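Packing a Relief Box That Arrives in One Piece

Dec 14, 2019

Every winter our kitchen table disappears under cans and blankets, and I always get notes asking how we pack for the collection drives (the Sithole Street center is taking boxes again this year, hooray!). So I've gathered up what we've learned, mostly by doing it wrong first.

Start with small, sturdy boxes. A big one is tempting, but once it's full of beans and rice no one can lift it, and the bottom gives way on somebody's porch. Ours hold 60 cans at the very most, and I'm happier with fewer.

Heavy things go at the bottom, with towels or baby clothes stuffed into the gaps. Soap gets its own zip bag, and please do bag it twice, or the oatmeal will taste of lavender all the way to Pranudik.

Medicines need their original packaging and a date you can read. I check ours in October and again the night before, and anything with less than 3 months left stays home.

Write the contents on two sides and the top in thick marker. Tape a list inside the lid too, in case the outside gets rained on.

Leave out anything fresh. Bread and pastries are lovely for the people doing the sorting, though, so we bring a plate of those separately and everybody is glad of it.
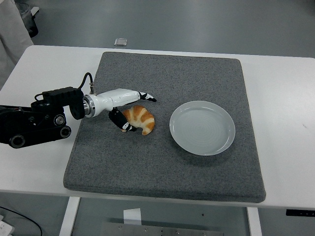 A croissant and a plate.

Last of all, call ahead. Centers change their lists from week to week, and the one in Misira stopped taking glass jars just after I'd wrapped a whole dozen!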